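The tote bag problem, and the woman who says folding won't fix it

She runs a small repair and reuse counter called Ustumness, and she wants it known from the outset that she doesn't sell tote bags. People keep giving them to her.

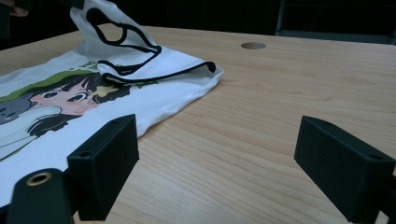
"I'd like somebody to show me the household that owns one," she says. "One cloth bag, used for ten years, then cut up for rags. That was the pitch, wasn't it? I've never met that household."

I went to see her because a local storage company, Ziltadby, has been advertising a workshop on "bag wardrobes", a session where you learn to fold your cloth bags into tidy upright rectangles and file them in a drawer. I'd signed up, in fact. I have a cupboard at home that has to be closed with the knee, and most of what's in it is cotton. She had heard about the workshop and had opinions.

"Folding is fine. I fold," she says. "But you're being sold a way to keep 44 bags when the question is why you've got 44 bags."

The number is mine. I'd counted before I came, and I regret telling her.

Her method, such as it is, begins with laying each bag flat on a table and looking at it properly. Handles first. She holds that the handles go before anything else does, and that a bag with dodgy handles should never go back in the cupboard with the good ones, where it will be grabbed on the way to the shops and let go somewhere in the car park. She tugs at the spot where the strap meets the body. She doesn't trust a single row of stitching, and she's lukewarm on contrast trim around the edge, which she admits looks smart.

"It can be holding the thing together or it can be decoration. You have to turn it over and check. Plenty of people don't, and then they're surprised."

After that comes the print. I had expected her to be rude about novelty prints, the cartoon faces and band logos and bookshop slogans, and she was a little, but her practical advice runs the other way. A bag with a picture someone likes gets carried. Plain ones with a conference name on them sit in the dark for years. If you have an anime character on a white bag and your daughter adores it, she says, keep that and get rid of the four sensible beige ones.

"White's a nuisance, mind. White shows every creases and every tomato." She heard herself and laughed. "Every crease. Leave it in if you want."

On washing she is cautious to the point of gloom. Inside out, cool water, out of the dryer, dried flat, and don't put the iron straight onto the picture. She has heard claims that modern inks will stand anything, and she'd want to see the same bag a year later before she believed it.

Then the fold itself, which I asked her to take me through slowly. Lay the bag face up. Smooth it from the middle out with the side of your hand. Bring the handles down over the front so they lie flat, one on top of the other if they'll cooperate. Fold the long sides in to meet, then fold up from the bottom in thirds. Tuck the last bit into the top opening if you like a neat packet. She generally doesn't bother.

"The workshop will tell you it has to stand up on its own. Why? It's in a drawer. It's not on parade."

I put it to her that Ziltadby's brochure says folded bags take up far less room, and that this must be true. She agreed that it was true. She also pointed out that the brochure goes on to recommend a set of Nistor drawer dividers to put them in, and that the dividers take up room too.

What about giving the extras away? Here she was harder going than I'd hoped. The op shop in Usten stopped taking cloth bags in January, she says, and she doesn't blame them. Her own counter keeps a box by the door that anyone can help themselves from, and it fills faster than it empties. She's suspicious of the feeling you get when you drop off a load of anything.

"You feel marvellous. And it's still here. It's just here in my shop."

She'll take bags with worn bodies and sound handles, because the straps are useful for mending other things. Bodies without handles she turns into drawstring sacks for onions and pegs. Anything stained goes to rags. She doesn't claim this adds up to much. When I asked whether it made a difference to the environment she gave me a long look and said she mended bags, and that I should ask someone who measured things.

Her one firm rule for the home is 2 bags per person: one at the door and one in whatever you carry every day. I asked about guests, school, the library, the beach.

"See, that's how you got to 44," she says.

I went to the workshop anyway - I'd paid - and I can report that the folding is pleasant and the sandwiches were good. My cupboard closes now. I've put 4 bags aside for her box, and I've yet to take them in.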